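# How a cow turns grass into milk

A cow eats grass, and grass is hard to digest. Most of it is made of a tough material called cellulose. People can't break cellulose down, so a person who ate only grass would soon go hungry. A cow has a stomach that deals with it.

The stomach has four parts, called the rumen, the reticulum, the omasum and the abomasum. Farmers and vets use these names every day.

## The rumen

The rumen is the largest part. It works like a warm tank full of liquid, and it is home to billions of microbes, which are living things too small to see. The microbes break the cellulose into smaller substances that the cow can use for energy. This is called fermentation. It makes gas, and the cow gets rid of the gas by burping.

## Chewing twice

A cow swallows its grass quickly, without much chewing. Later it brings a soft lump of food back up into its mouth and chews it properly. The lump is called the cud. Cows usually lie down to do this, and they may spend eight hours of each day at it.

Chewing the cud makes the pieces of grass smaller. It also mixes them with a lot of saliva, which stops the rumen from becoming too acidic.
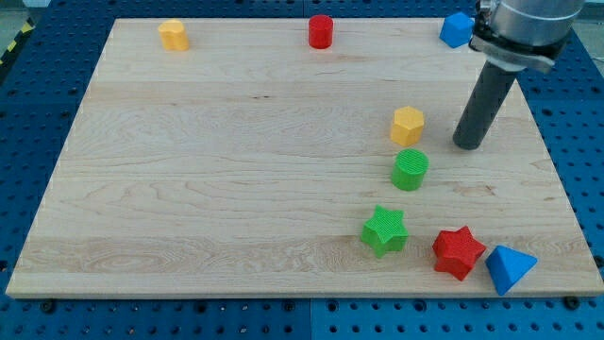
*Coloured plastic blocks on a wooden board.*

## The other three parts

The reticulum sits next to the rumen and has a lining like honeycomb. Heavy things that a cow swallows by mistake, such as bits of wire, tend to end up in it.

The omasum has many thin folds, like the pages of a book. It takes water out of the food.

The abomasum is most like your own stomach. It makes acid and juices that digest the food, and the microbes that have come along with it. Those microbes are a useful source of protein.

## From blood to milk

After the stomach, the food passes into the intestine. Some goodness has already gone into the blood through the wall of the rumen, and more goes in now. The blood carries it to the udder, where milk is made.

At Stidholm, a dairy farm, Doina Berisha milks 48 cows twice a day. In summer they graze outside. By December the grass has almost stopped growing, so the herd eats silage – grass that was cut earlier in the year and stored without air. Each change of food is made slowly, so that the microbes have time to adjust.

## Words to know

**Cellulose:** the tough material in the walls of plant cells.

**Cud:** food brought back up to be chewed again.

**Ruminant:** an animal that chews the cud. Sheep, goats and deer are ruminants too. Horses and pigs are not.

**Silage:** grass or another crop stored without air to feed animals later.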